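Call for participants: people to test assembly instructions we do not fully believe in
Posted 3rd August
Brerkbridge

We are looking for 40 adults to put together small gear sets from written instructions and tell us where the instructions went wrong. If you have ever finished a bookshelf with a screw left over and been told it was your fault, please keep reading.

Some background. Ovell sells hands-on mechanics kits to night schools and repair classes. The kits come with a leaflet. The leaflet says the basic gear plate can be built by "anyone, in moments, without help." We were hired to check that sentence and we have doubts about it. The people who wrote the leaflet had built the plate many times before they wrote it, and as far as we can tell they were also the people who tested it.

What you would do

You come to our workshop at Brerkbridge for one session. You sit at a table with a plate, some loose gears and one of two leaflets. One is Ovell's original. The other is a rewrite by Desmet, which uses fewer words and which the Desmet people are very proud of. We are not convinced by that one either. You will not be told which leaflet you have.

You build the plate, or you give up. Both are results and both are paid the same. Then you mark up the leaflet with a pen and answer 9 written questions. We have thrown out the usual page that asks you to rate your "experience" from one to five. In our last round nearly everybody circled four, and we learned nothing from it.

Who we want

Adults who read English comfortably and can handle small parts at a table. Glasses are fine. Left-handed people are especially welcome, as both leaflets seem to assume they don't exist.

Who we don't want, with respect: anyone who teaches mechanics, anyone who has worked for Ovell or Desmet, and anyone who took part in the Vamby trial last December. You know too much. If you describe yourself as "good with your hands," you can still apply, but we will not take your word for it.

What you get

350 dollars, paid by check at the end of the session. No store credit, no prize drawing. We can't pay for parking. Coffee is provided and we make no claims for it.

What you should know first

This will not make you an engineer. It does not count toward any certificate. We may publish what you write on the leaflet, without your name. You can stop at any point without giving us a reason, and we mean that.
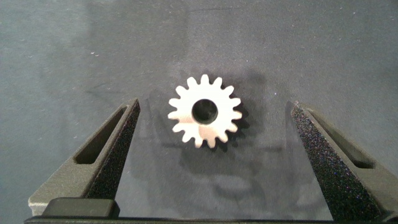
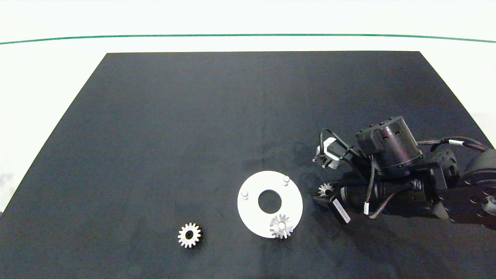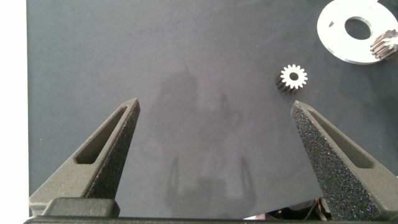 Our main worry is the wording of step two. Both leaflets say to "seat the gear on its peg," as if there were only one way to read that. We have heard people ask which gear, which peg, and whether seated means pushed down hard or just resting there. In the second picture one gear already has a peg through its center and hangs out past the edge of the plate, and two pegs are still bare. Does a beginner look at that and think it's right so far, or take it off and start over? Ovell says the answer is obvious. We would like to hear it from somebody who isn't selling the kit.

How to apply

Write to the Brerkbridge workshop, attention Leaflet Study. Tell us in a few lines about the worst set of instructions you ever had to follow and what you did about it. Please don't send a résumé. We reply within 10 working days, including when the answer is no.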